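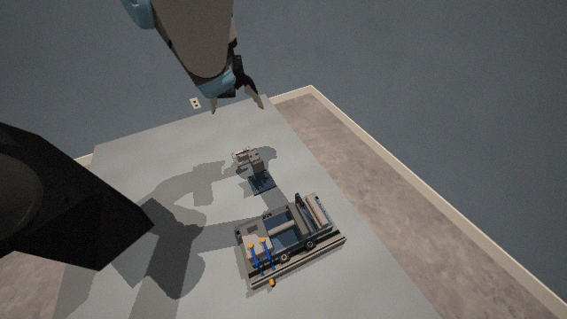 Rindale library goes late from July

Good news if, like me, you never make it to the library before it shuts! From July, Rindale library will stay open until nine on Thursdays, and up to 60 of us can book a desk for the evening. I put my name down on the spot (I've got a shelf of half-read books and no excuses left).

The late nights are being paid for by Skjelbred, who also paid for the new roof. There'll be tea at 35p a cup, and the number 19 bus will stop outside until closing.

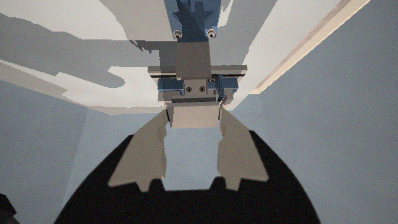 What about the car park?

I asked, because everyone asks me. It stays free after six, all 114 spaces, though the Skinik Street gate will be locked at half past nine, so don't hang about chatting like I do. Desk bookings open at the front counter on Monday morning. 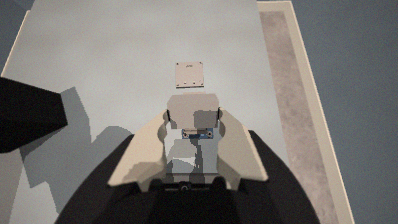 A flat block between two fingertips, with a small square plate just beyond.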